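**Pince qui se décale après un changement d'outil : par où commencer ?**

**atelier_larnov**, juillet 2026

Bonjour à toutes et à tous, et merci d'avance de me lire (je suis bavard, pardon). Nous avons à l'atelier une cellule avec un bras six axes, baptisée Gape. En mars, nous avons démonté la pince pour nettoyer la bride, puis tout remonté avec 4 vis neuves. Depuis, les prises tombent à côté, toujours du même côté, et le capteur d'effort affiche une valeur non nulle à vide. J'ai refait le zéro 6 fois — sans changement. Faut-il reprendre la calibration complète, ou regarder d'abord la mécanique ?

**grullik**

Refais le TCP et c'est réglé.

**dakum_maintenance**

Bonjour ! Je me permets d'être un peu plus long, car j'ai perdu une belle semaine sur un souci du même genre. Avant de toucher au TCP, démonte la pince et regarde les faces d'appui : une bavure minuscule suffit à tout incliner. Remonte ensuite en croix, en deux passes, sans bloquer la première vis d'emblée.

Pour le capteur, fais le zéro bras immobile, pince vers le bas, et surtout avec les câbles dans leur position de travail. Un câble trop court tire sur le poignet, et la valeur change à chaque orientation. Chez nous, la dérive a disparu en redonnant un peu de mou.

Notre cellule, pince vers le bas :

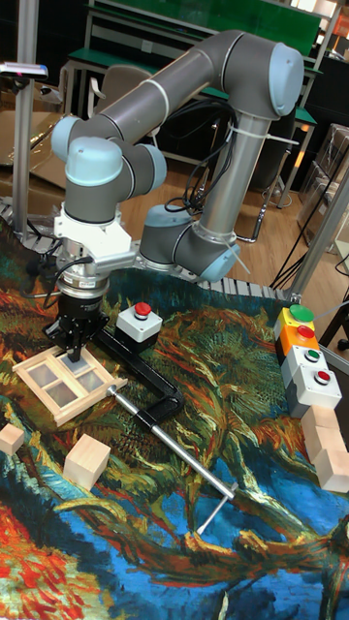
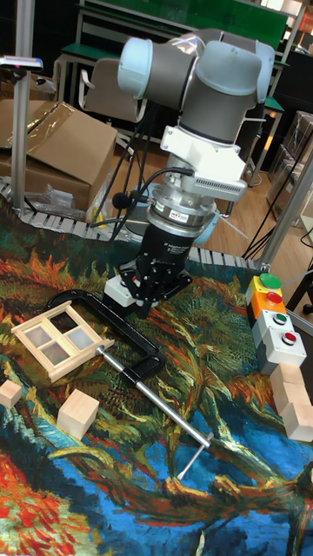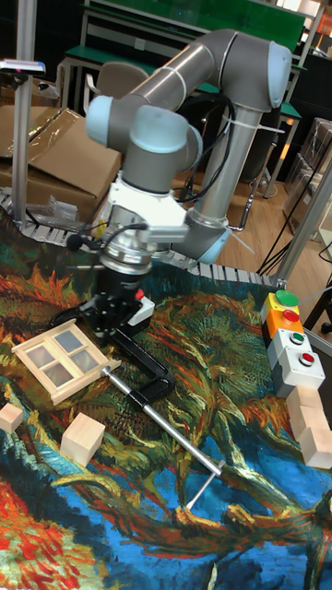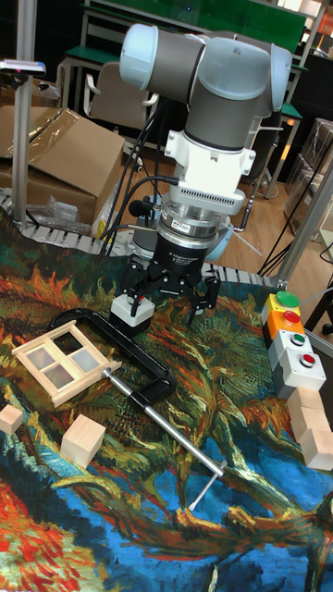
Le TCP vient donc en dernier, une fois la mécanique saine. Prends une pointe fixe, approche-la sous plusieurs orientations bien différentes, et note l'écart avant d'enregistrer quoi que ce soit. Pour le contrôle, je garde des objets simples sur la table : les petits cubes en bois clair conviennent très bien, alors que la fenêtre miniature, avec ses quatre carreaux, demande plus de soin à la prise. Commence par un cube, à petite vitesse, et passe à la fenêtre quand la prise est bien centrée. Notre fiche 187 prévoit 16 prises de suite avant de remettre la cellule en service — c'est long, mais je dors mieux !

**atelier_larnov**

Merci mille fois ! Il y avait bien une petite bavure près d'un perçage. Je reprends le serrage et les câbles, puis je m'attaque au TCP.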